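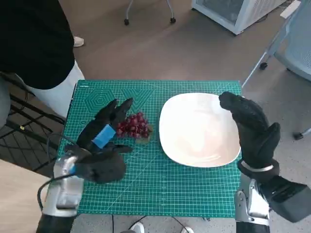

Wir verwenden Cookies, um die Nutzung des Forums auszuwerten. Mehr dazu in der Datenschutzerklärung. Akzeptieren | Einstellungen

Trauben am Spalier: wie viele hängen lassen?

rebzaun_sued
Hallo zusammen, ich habe an der Südwand vom Schuppen zwei Tafeltrauben stehen, eine Zacharopoulos rot und eine helle ohne Namen vom Vorbesitzer. Die rote ist jetzt im fünften Jahr und hängt brechend voll. Letztes Jahr habe ich alles dran gelassen, das Ergebnis war sauer und wurde bis in den Oktober nicht besser. Jetzt im August frage ich mich, ob Ausdünnen noch etwas bringt oder ob der Zug abgefahren ist. Der Stock steht auf 600 m Höhe, Boden ist lehmig.

kellerassel
Bringt noch was. Eine Traube pro Trieb, den Rest weg. Schwache Triebe ganz ohne. Ich mache das jedes Jahr, allerdings schon im Juli.

Manolis Tsolakis
Auf 600 m würde ich auch auf eine pro Trieb gehen. Wichtiger finde ich aber die Blätter. Wenn du jetzt die ganze Traubenzone freischneidest, hast du bei der nächsten Hitze Sonnenbrand auf den Beeren. Nur auf der Morgenseite entblättern und oben genug Laub stehen lassen. Ohne Blätter kein Zucker.

rebzaun_sued
Danke. Beim Laub war ich letztes Jahr tatsächlich großzügig mit der Schere. Vielleicht lag es daran und gar nicht an der Menge.

Hangnummer7
Ich halte vom Ausdünnen bei Hausreben nicht viel. Bei mir in Daltden hängen an einem alten Stock jedes Jahr gut und gerne 20 Kilo, und die werden süß. Der Stock muss halt Wurzeln haben. Mit fünf Jahren ist er noch jung, da würde ich einfach warten.

kellerassel
@Hangnummer7 Daltden liegt unten am Fluss, das kannst du mit 600 m nicht vergleichen. Da fehlen im Herbst zwei bis drei Wochen. Und gerade ein junger Stock gehört entlastet, sonst reift das Holz nicht aus und im Winter friert es zurück.

Hangnummer7
Meine Schwester hat denselben Typ auf 900 m an der Hauswand. Auch nicht ausgedünnt. Wird auch reif, nur später.

kellerassel
Dieselbe Sorte oder irgendeine frühe? Das macht den ganzen Unterschied.

Hangnummer7
Eine frühe, Name weiß ich nicht. Gut, der Punkt geht an dich.

lene_p
Kurze Zwischenfrage: womit düngt ihr? Mir wurde im Gartenmarkt Fornanico Beerendünger empfohlen. Auf der Packung steht, man kann bis Ende August streuen.

Manolis Tsolakis
Bei Reben so spät keinen Stickstoff mehr, egal was draufsteht. Das Holz bleibt weich. Im Frühjahr etwas Kompost, mehr bekommen meine nicht. Wenn die Blattränder gelb werden, kann man über Kalium oder Magnesium reden, aber erst mal Boden untersuchen lassen.

lene_p
Ok, dann bleibt der Sack bis zum Frühjahr zu.

wespenfrei
Noch ein Hinweis wegen Wespen und Kirschessigfliege. Rote Sorten trifft es bei uns deutlich schlimmer als helle. Ich ziehe Organzabeutel drüber, sobald die Beeren umfärben. Habe mal 1,000 Stück im Karton bestellt, war eine Auslandsbestellung und viel zu viel, aber sie halten mehrere Jahre. Vorher kontrollieren, ob schon faule Beeren drin sitzen, sonst schimmelt der ganze Beutel.

Hangnummer7
Ich nehme ein Netz über alles. Beutel wären mir zu viel Arbeit.

wespenfrei
Netz hilft gegen Amseln. Durch die meisten Vogelnetze gehen Wespen einfach durch.

rebzaun_sued
So, Rückmeldung. Ich habe heute bis 19 Uhr geschnitten, jetzt hängt an den meisten Trieben eine Traube, an den dünnen keine. Laub ist fast alles drangeblieben. Die helle habe ich zum Vergleich nicht angerührt. Beutel sind bestellt, aber die kleine Packung.

Weiß noch jemand, ob man die Flundasov auf dieser Höhe pflanzen kann? Die soll zeitig reif sein.

kellerassel
Die hatte ich. Reif ist sie früh, geschmacklich fand ich sie langweilig und die Schale zäh. Steht jetzt beim Nachbarn.

Manolis Tsolakis
Mir schmeckt sie. Pflanzen aber erst im Frühjahr, Topfware im Herbst ist auf 600 m riskant.

Kontakt | Impressum | © Gartenforum Obst und Rebe | Nach oben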